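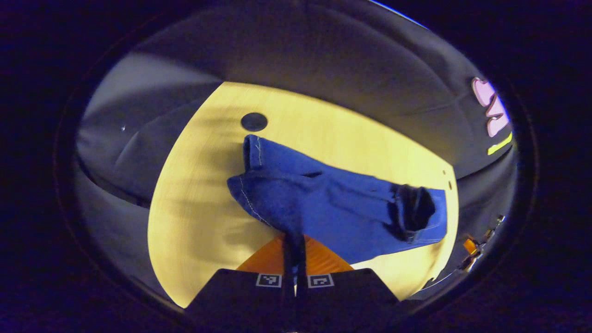
Laundry and garment-finishing firms should stop relying on general lifting advice and assess hand and wrist strain as a separate hazard, a safety adviser told a regional meeting of textile service employers at Tramow in February. Siham Zerouali, who advises small and mid-sized plants on manual handling, said most written assessments she reviews still deal only with the weight of the load and the height of the shelf. A single garment rarely troubles either test. Denim is the usual case: a pair of blue jeans bunched on a table and picked up by the middle, with the legs folded and creased to either side, weighs very little against any lifting guideline, yet the worker has to close the hand on several layers of thick cloth to hold it. Repeated through a shift, she said, the pinch is the exposure that matters.

"The form asks how heavy it is, and the answer is always that it is light," Zerouali said. "The form then stops asking."

Her session drew on records from 25 sites that handle workwear, trousers and bed linen. Over the period covered, the sites logged 638 first-aid and occupational health entries of all kinds. Of these, 139 concerned the hand, wrist or forearm, and 54 led to a change of duties or time away from work. Back complaints were fewer in number but had generated most of the written controls.

Zerouali cautioned that the sites were not chosen at random and that recording practice differed between them. Some entered a sore wrist only when the worker asked for treatment. Others logged any report made to a supervisor. She said the figures should be read as a reason to look more closely and should not be used to compare one plant with another.

Essam Ghoneim, operations manager at the Clerby finishing plant, described changes made there after a run of forearm complaints in the sorting area. The plant had rotated staff between sorting and folding for years, on the assumption that the two jobs used different muscles. When the tasks were filmed and timed, both turned out to involve the same thumb-and-finger grip for much of the cycle. Rotation now alternates either job with trolley loading, labelling or machine feeding.

The plant also altered the order of work at the folding bench. Garments had been arriving in a heap and were being pulled free one at a time, with the tightest grip used at the start of each pull. They are now shaken out at the previous station and passed across flat. A pair of jeans lying lengthwise on a pale wooden tabletop, legs side by side, can be folded from the hem with an open palm, and Ghoneim said that staff given the choice have kept to that method. Bench height was left unchanged at most positions, although two were raised for taller workers.

Output fell slightly in the first weeks and then recovered, he said. He gave no figures for complaints after the change, on the grounds that too little time had passed.
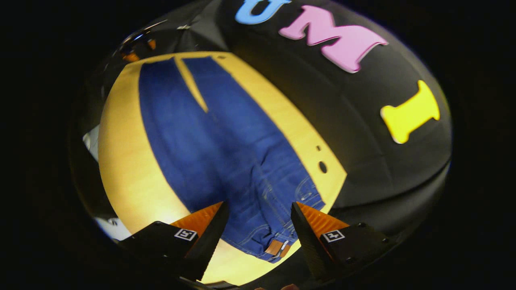
Gloves were the subject of most questions from the floor. Roos Martens, an occupational hygienist, said that a poorly fitting glove can increase the force a worker needs, as the hand has to compensate for lost feel and for slack material at the fingertips. Grip aids and hand-held tools raise a similar point and should be tried on the actual goods before purchase. A suitable trial piece would be something like a pair of indigo jeans laid out on a light wooden table, first flat and then folded, so that the buyer can judge the effort at one layer and at several. Martens advised against trials using sample cloth supplied by the seller.

She also recommended that employers record which hand is affected, the task being done and the length of time since the last break. Few of the forms she sees have space for all three.

Zerouali said a short checklist for hand-intensive tasks would be sent to those who attended. It covers grip type, number of repetitions, cloth thickness, room temperature and recovery time, and is intended to be completed at the workstation with the person who does the job. A follow-up session on trolley handling and floor surfaces is planned at the same venue.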